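Making and Materials, Book Two
Chapter 5: The Paper Cup

Two white paper cups above a foam board

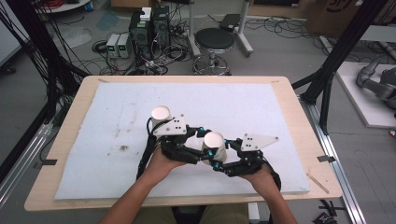

A reader of the last edition wrote to us that a whole chapter on paper cups was a bit much, and could we please get on to bridges. We will get to bridges in Chapter 6, and we hope the same reader will see why the cups come first. A good many of the ideas you need for a bridge are already at work in the thing you drink your squash from!

Start with the material. A sheet of paper is floppy. Hold it by one short edge and it droops under its own weight. Now curl the same sheet slightly along its length and it will stick straight out from your hand, and even carry a pencil if you are careful. You have added no paper and no glue. All you have changed is the shape, and that one change is the subject of most of this chapter.

A paper cup takes the idea further. The wall is cut flat, as a piece shaped like a slice of a wide ring, then wrapped round and joined down the side. Wrapped this way it makes part of a cone, wider at the top than at the bottom. The slope makes the cup comfortable to hold, and it also lets one cup drop inside another, so that a tall stack fits into a short box. (Try packing straight-sided tins into the same box and you will soon see the difference.)

Then there is the rim, which is our favourite part. Run a finger round the top of a cup and you will feel a small, firm roll. The edge has been curled over on itself to make a thin tube of paper running all the way round the opening. Unroll it and the top of the cup goes soft straight away. You will do exactly this in Activity 5.2, and it is worth doing slowly, with a finger and thumb on the wall so you can feel it happen.

The bottom is a separate disc, set a little way up inside the wall. Turn a cup over and you will find the hollow underneath. Look closely at how the wall folds in under the disc - there is a lot of careful work in a very small space.

Last comes the lining. Plain paper soaks up water, swells and loses its strength, so cups for drinks are given a coating. This is often a very thin layer of plastic, and it is the reason a used cup can be awkward to recycle: the paper and the coating have to be parted first. The case study from the Giritz paper mill, at the end of the chapter, looks at how that is done and what is left over. The Skosska café page beside it asks whether a washable mug is always the better choice, and the answer may surprise you.

What you will need for this chapter
Paper cups, all of the same size and all unused
A foam board or an old tray to work on
Scissors, a ruler and a soft pencil
Water in a jug, and a cloth
Coins or washers to use as weights
A thin wooden stick or two for stirring and propping

Before you begin
Squeeze a cup gently near the top, then halfway down, then close to the bottom. Where does it give most easily? Write down your answer before you read on, even if it is a guess. Then fill the cup with cold water and squeeze again, over a sink this time. Has anything changed?

Keep your notes safe. You will want them beside you for Section 5.1, where we cut a cup open along its side seam and lay the wall out flat.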